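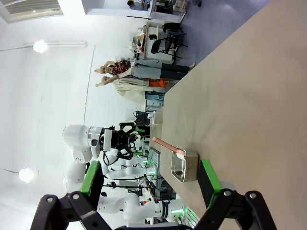 December, 16:40
by Nelu Cozma

Tray and utensil work, third afternoon. The question is still the same one Saeed Moradi put on the board: does the utensil stay where we put it when it leans on the rim, or does it need to lie flat inside. Today I worked only with the small rectangular steel tray and the utensil with the salmon-pink handle. The white end goes on the rim, and the handle comes out diagonal over the tabletop. The sides of the tray are raised only a little, so there is not much for the utensil to lean against, and I must be careful how I leave it.

What I did. I wiped the table first with the Dodemholm cloth, no spray, because the spray leaves a film and last time the tray was sliding. Then tray down, utensil in, wait one minute, knock the table on the far corner with the rubber mallet. I repeated with the handle turned more to the left, and again with it turned to the right. When the handle touches the table it is quiet. When the handle stands over the table by even a few millimeters, it walks on each knock and finally comes off the rim.

Weights, from the small scale: tray 152 g. The utensil I did not weigh, the scale switched off two times and I did not find the other batteries. Somebody please put them back in the Vultell drawer, where the label says batteries.

The steel is a problem for reading the marks. I made a pencil line on the inside wall of the tray to see how far the end moves, but with the lamps on the steel shines so much that I lose the line. Masking tape is better. I put a short piece inside and wrote on the tape, and took it off again at the end. The table is matte and gives no trouble, pencil is easy to see on it and easy to clean.

Count of knocks since we started this: 2946. Saeed wanted 3000 before we say anything to Grasumora, so we are nearly there. I think the last ones should be done with the handle in the bad position, we have already too many in the good one. The first 1000 were all in the good position and I don't trust them much, the table was not leveled yet.

For the next person:
The tray goes with the long side parallel to the table edge. I found it turned this morning and I don't know for how long.
Do not use the Ntuli tray for comparison, the bottom is bent.
Mallet is on the hook, not in the sink.

Still open — does it matter if the tray has water in it. Saeed says yes, I say not for the rim, only for the part inside. We can try with a little water tomorrow, but then somebody must bring paper towels, the roll is finished.

Also the spare handles came, same shape but I did not open the bag yet.

N.C.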